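Beverage bottle

A beverage bottle is a container for cold drinks, usually clear plastic with a screw cap, and I'd argue it's the most overlooked thing on any desk. I write these household entries for the Tikivine pages, and this one has been on my list since October, so let's get into it!

Most of them share the same parts. There's the cap, ribbed so your fingers can grip it, then a short neck, then the shoulders, which slope out to the body. The label wraps around the body and carries the logo and the name of the drink. Dalva Quintana (she edits my entries, bless her) calls the shoulders "the face of the bottle" – I've never seen it that way, but I do like the phrase.

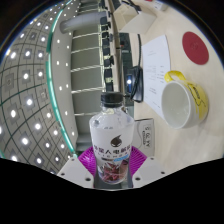 Electrolyte drinks are a big family within the group, and their labels often lean on drops and fruit to get the idea of refreshment across. People keep them next to a mug at work, one for coffee and one for everything else. I've done that for 3 years and my mug still gets washed more than anything else I own.

Refilling is where folks disagree. Arlindo Marinho, who wrote our entry on coasters, refills his for 2 days and then recycles it. I'd rather move to a proper reusable bottle, with a wide mouth I can get a brush into – see the separate entry on those.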